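Open day at the Boltton workshop, Dodville

Sunday, September 3, 2023

I'd been meaning to get out to Dodville for ages, and when Eltumeo put up a notice saying they were opening their robot workshop for the day I finally had an excuse. It's a 30 minute drive from our place, longer if you stop for a sausage roll (I stopped for a sausage roll). Entry was free, parking was on the grass, and there was a queue at the door before ten, mostly parents with kids and a fair few blokes my age pretending they'd come for the kids.

The part I liked best was the Dobos room up the back, where they collect the movements the arms learn from. I'd pictured rows of engineers typing. What they do is pick up a pair of grippers by hand and do little household jobs with them, over and over, and all of it gets recorded. The woman running our group said they'd logged 2,418 goes at the one task since December, which made my wrists ache just hearing it! She let us get in close while she talked, and I asked far too many questions about the pads on the fingers. They cop a hiding, those pads.
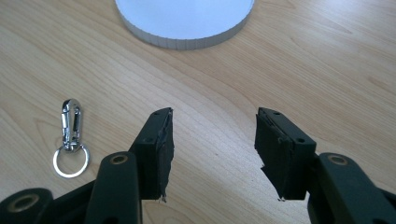

Key ring on the table in the Dobos room, gripper open.

They change the pads when the grip starts to go, apparently, and you get a feel for it through your hands well before you'd spot it on a screen. I loved that. My old man was the same with brake shoes.

Then it was our turn to have a go. You hold one in each hand, and the first thing you notice is how clumsy you are. I'd have said I had decent hands, but I spent my whole go chasing a bottle cap around in circles while a boy of maybe nine waited politely behind me. There's a trick to coming in low and slow and keeping both sides level, and I'm not sure I ever got it.

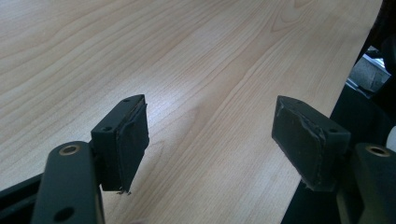
Vlasta Vlachou reckoned I was squeezing too early, and that most grown-ups do it. Kids wait until they're right over the thing, she told me, and adults start closing their hand on the way there. She was dead right, and my second go was a lot better (still behind the nine-year-old, mind).

After that we got to watch one of the staff work, and the difference was embarrassing. No rushing, no fiddling, just a steady sort of rhythm with both hands.
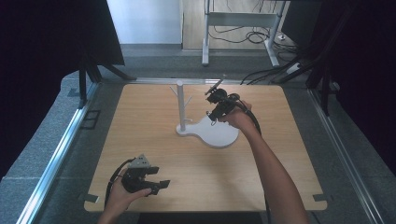
I asked how long it takes to get that smooth and was told a couple of weeks, with plenty of tea breaks. They swap jobs every hour so no one gets sore or bored, and the new starters do the easy tasks until they settle in.

The big arms were in the main hall and drew the crowd, but I only gave them ten minutes. Too loud, and you had to stand behind a barrier. Coffee van was good, toilets were clean, and there's a ramp at the side door if you've got a pram. They're planning another open day, so get there early and go to the back room first.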